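tarkik-paint-names

README, last touched in March

What this is: a word list. Paint color names and what people call the same colors when they have no chart in front of them. Collected by Do-yoon So and Solange Nguyen. Small, messy, useful to us. Maybe to you.

Why: shop names are no good for searching. Someone types "dusty purple wall" and the chart says Evening Fig. No match. We wanted a table that goes from one to the other.

What's in it

names.csv — one row per paint name, with the maker's family (red, blue, neutral etc)
plain.csv — what people wrote when shown the chip, lower case, spelling left alone
pairs.csv — the two joined. Most people only want this one
notes.txt — Solange's notes on the hard ones. Read it before you complain about teal

66 paint names in total. 24 people wrote answers, each did up to 10 chips per sitting. Nobody got the same chip twice in one sitting, but a few came back later and did. Those rows have repeat = y.

Columns in pairs.csv

paint_name, family, answer, light (day or lamp), repeat, flag

flag is empty for most rows. "j" means we think the answer was a joke. "u" means unreadable, answers were handwritten on cards and Do-yoon typed them in.
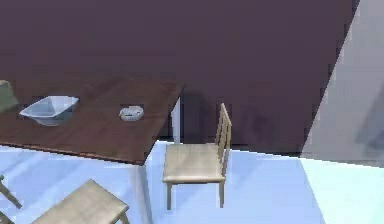
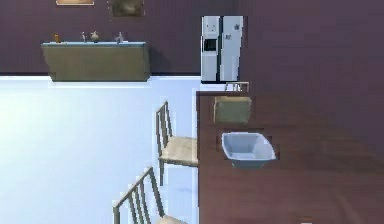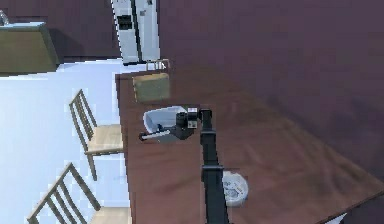
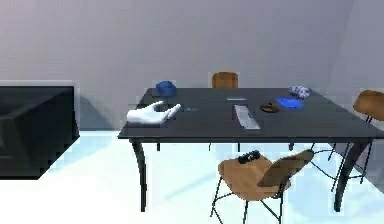
Walls are where most of the trouble is. A chip is small and flat and gets looked at close up, a wall is big and has light sliding over it, so people change their minds half way across. Take the plum wall in the first picture, with the pale gray one beside it: plain surface, and still darker patches low down where shadows fall. Ask for one word and you get purple from one person and brown from the next. We kept both. We do not average answers and we do not pick a winner.

Purples are the worst family by far. Mauve, plum, grape, "old lady lilac", "wine but not nice wine". Second worst is anything between gray and green. Olive gets used for half of it.

How it was collected

Chips came from two charts, Hestberg and Yang. Cards were handed out on paper, one chip glued on each. Day sittings by the north window, lamp sittings after 6 pm with the same desk lamp each time. No time limit. People could write more than one word and most did.

Seven names were dropped because the chip had faded before we got to it. They are not in the 66.

Known problems

— Hestberg chips are glossy, Yang are matte. Gloss reads lighter under the lamp. Not corrected.
— Family is the maker's own and they dont agree. Hestberg puts taupe under neutral, Yang under brown.
— Everybody answered in English, not everybody's first language. We didn't record which.
— "grey" and "gray" both left in plain.csv. Merged to gray in pairs.csv. Might of missed a few.
— No one was tested for color blindness. We should have asked.

Do not use it for

Matching paint. There are no color values in here and the answers will not get you to the right can. Also not for anything about how people in general name colors, the group is far too small and mostly our neighbors.

Using it

Files are UTF-8, commas, header on the first line. Answers with a comma inside are quoted. Excel mangles notes.txt so open that in a text editor.

Free to use and change, keep both our names on it. The older copy inside the Hunivo bundle has the family column shifted down by one row, please dont use that one.

To do

Redo the faded chips. Add a column for wall or trim. Solange wants to split "blue" by whether the person said sky or sea, Do-yoon isn't convinced. Corrections welcome, send the row and what you think it should say.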